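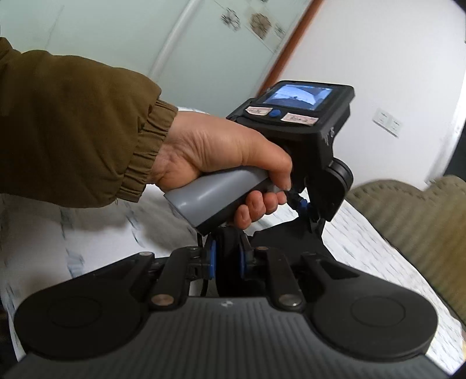
10/07/2020. Bedroom set, day two of collecting with the handheld grippers. The target for the bedroom was 30 episodes of pulling a cover straight and 30 of picking a small soft item off the bed and setting it back down. We started on the patterned white sheet, the one with the small blue print, and left the green quilted piece over the side of the bed so there would be something with a different texture in view. The grip for this one is hand over the top, fingers all the way around the gray handle, blue button left clear. Shahzad had been holding it lower on day one and his wrist was sore by lunch, so we both used the top grip all day.

Straightening went fine once we slowed down. At normal speed the track jumps whenever the gripper swings toward the wall, where there is not much for it to lock on to. I reran the first six at a slower pace and kept the reruns. Final count for straightening is 31, one over, because I lost my place and did an extra. Kept it.

Pick and place was slower. Thin cloth is the problem. If the fingers come in flat they slide over the top and close on nothing. Coming in tilted, with one side pressing down first, gets a fold nearly every time. Shahzad wanted to throw out the misses. I would leave them in when the operator recovers within the same episode and tag them "retry". Asked Nighat Sethi what the training side wants. She said keep them, but no episode with more than two retries. Went back through on that rule and dropped four, then recorded four more to get back to 30.

Total in the Bresville folder after tonight's upload is 679, all rooms. Upload stopped once partway and I restarted it. File sizes match on both ends.

Things to fix:

Start pose. We are not starting from the same place. Mine start closer to the bed than Shahzad's. Tape a mark on the floor on Monday and both use it.

Sleeves. Shahzad wears a jacket, I don't. Swap now and then so one sleeve doesn't go with one task all the way through.

Task names. Half of mine say "straighten sheet" and half say "straighten cover". Changed them all to "cover" in the log. Shahzad still has to do his.

Charge both units overnight. Mine was down to one bar by four o'clock.

Next is the Kereama kitchen, drawers first, then cups. Nighat wants the bedroom data checked before we go, so no new recording until she has replayed at least the pick and place ones.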